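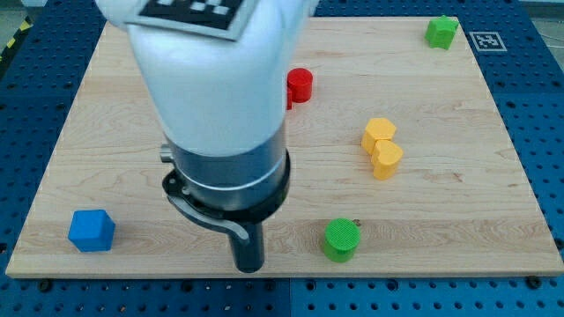 Bras robotisé au-dessus d'une planche de bois portant des blocs de couleur, pendant une collecte de démonstrations.

Accueil | Robotique | Apprentissage | Index

Collecte de démonstrations

Imprimer | Envoyer par e-mail

La collecte de démonstrations est l'étape de l'apprentissage par imitation au cours de laquelle on enregistre des exemples d'une tâche exécutée par un robot sous conduite humaine. Ces exemples, appelés épisodes ou trajectoires, servent ensuite à entraîner un modèle de commande.

Déroulement

L'opérateur guide le bras à la main ou au moyen d'un dispositif de téléopération. Le système enregistre les positions des articulations, l'état de l'outil et les images des caméras. Des marqueurs visuels placés sur le bras ou sur le plan de travail permettent de relier le repère de la caméra à celui du robot. Les objets sont redisposés entre deux épisodes pour éviter que le modèle n'apprenne une seule configuration.

Les tâches sur blocs (pousser, trier, rapprocher) sont courantes. Les formes et les couleurs fournissent des consignes simples à formuler, comme « pousser le cube bleu vers le cylindre vert ».

Exemple

Le jeu Voline, constitué à l'atelier Plunon sous la direction de Renzo Monti, comprend environ 700 épisodes, recueillis par séries de 50. Chaque série est relue par deux annotateurs, qui écartent les essais interrompus et corrigent les consignes. Le format d'enregistrement, Kernik, conserve aussi les essais manqués, dans un dossier distinct.

Voir aussi : téléopération, étalonnage, clonage de comportement

Contact | © Encyclopédie Mendes | Mise à jour : 06/12/2024 | Haut de page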